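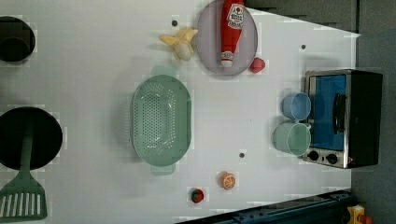

STUDENT PROJECTS / FOOD & FAMILY

Projects > Year Two > Play and Learning > Report

5 min read

What do kids cook when they play kitchen?

My project was supposed to be about school lunches. I had a whole plan for it, with a survey and everything, and then I spent an afternoon at my aunt's place in Rurnton while my little cousins served me plastic food for two hours straight and I changed my topic on the bus home. My teacher was very nice about it (thank you!).

What I wanted to know was pretty simple. When small kids pretend to cook, do they make the stuff they eat at home, or do they make things up? I figured it would be mostly pizza. I was sort of right.

How I did it

I sent a short form to families at the Muller Street preschool and the Tkachuk play center, and asked parents to write down the "meals" their kid made over one week in June. I got 76 forms back, which was way more than I was hoping for, and between them they listed 356 meals. Typing those in took forever. Some parents wrote one word, and some wrote me half a page with quotes from the kid, and those were the best ones to read.

Then I sorted everything into groups: real dinners, breakfast, snacks and sweets, drinks, and a group I called "other" until it got so big I had to rename it "mixed-up food."

What I found

Soup won! I did not see that coming. Kids love soup because anything can be soup. One family reported banana soup with an egg in it, and another got "shoe soup," which I put under mixed-up food after thinking about it for a while. Pizza came second and cake was close behind.

The home cooking question was harder. Lots of parents said their kid copied the way they cook more than the food itself. The kids blow on a spoon, or say "careful, it's hot," or shut the oven door with a hip. One mom said her daughter stirs and sighs at the same time, and she knew right away where that came from. I hadn't put a question about this on the form at all, so it's all from the comments box, and I wish I'd planned for it.

I also asked who gets to eat. Parents and stuffed animals were way ahead of brothers and sisters. I have a brother and this makes sense to me.

What went wrong

My groups overlapped too much. Is a pancake with peas on it breakfast or mixed-up food? I changed my mind partway through and had to go back and redo a bunch. Also, the parents were the ones writing things down, so I only know about the meals they got served. A kid cooking alone in the bedroom isn't in my numbers.

If I did it over I'd use fewer groups and I'd sit in on more playtime myself. I'd also like to try older kids, maybe at the Gunen after-school club, and see when the shoe soup stops and the recipes start.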